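Histier Local Marketing
November 24, 2025

1/ I run the email list for a small shop in Pusdale. In April we stopped buying ads and put the time into the newsletter. Notes on what we did, in order.

2/ The old list had 558 addresses. Many had come from a prize drawing years back and had never opened a thing. I sent one message asking who wanted to stay and removed the ones who didn't answer.
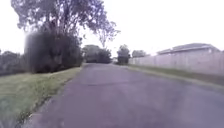 3/ Step one: pick a send time and keep it
We send at 8 in the morning. I tried evenings for a while and got more unsubscribes. Your list may be different, so test it for a month before you decide.

4/ Step two: write the subject line last
I used to start with it and then bend the email to fit. Now I write the email, find the one thing a customer would want to know, and put that up top. Keep it under 50 characters or phones will chop it.
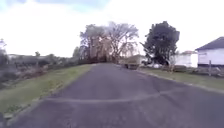

5/ Step three: fix the welcome email. Ours was written when we opened and still mentioned a coupon that had expired. Read yours from start to finish as if you had just signed up. We rewrote the first half, kept the second half, and you could tell where one stopped and the other began, like that pale seam across the asphalt. I ended up redoing all of it.

6/ We moved from Prins to Grukow for sending. Both work. Grukow lets me tag people by what they bought, and Prins wanted a higher plan for that. Moving the list took an afternoon. Export your unsubscribes too, or you will email people who already said no. 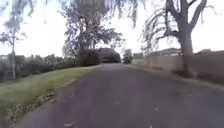 Leaves on the path.

7/ Replies matter more to me than opens now. The last send got 11 of them, mostly questions about holiday hours. I answered each one and put the hours at the top of the next email.

8/ Next I'm working on the signup form. It asks for a phone number and we have never called anyone, so that field is coming off this week.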